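Reviews > Living Room > Table Covers

Gestex quilted table cover, peach pink - six months on

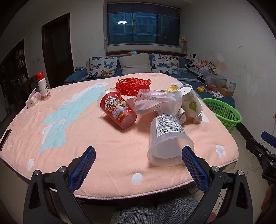
First impressions

I'd been putting up with a wipe-clean plastic cover for years, and I was so tired of it sticking to my elbows. The Gestex was on the shelf at Dursun in Bresosbridge back in May, and I liked the colour so much that I took it home the same afternoon (in the basket with the potatoes, which tells you how planned it was). Peach pink with a big mint-green shape across it, white leaves round the edge of the green and little flowers dotted about. It could so easily have been too sweet, and it isn't! It cheers up the whole living room.

Living with it

We eat snacks at this table, we open parcels at it, and by evening it's usually covered in cups, tubs and wrappers. The quilting is what won me over. A cup tipped over on it lands with a soft thud, and the old clatter on the bare top is gone. The rounded corners are lovely too - no points hanging down to catch your knee - and the pale corded edge still sits neatly after all this time.

It does crease. Mostly fine little lines, and a flat hand gets rid of the worst. Crumbs show up on the peach more than I'd like, so I shake it out of the back door most nights.

Washing

Mine goes in on a cool wash with the towels. The colours have stayed put through nearly 59 washes, and the padding hasn't gone lumpy. Drying is slow, so start early if you want it back on for tea.

Size and fit

Measure first! I had to swap mine for the next size up, and the shop was very good about it. I looked at the Judeleo one as well, but it was thinner and only came in grey.

Score: 9 out of 10. I'd buy another tomorrow, and I'm eyeing up the blue for the kitchen.

Filed under: Soft furnishings, Tried at home

Contact us | © Table & Hearth Reviews | Back to top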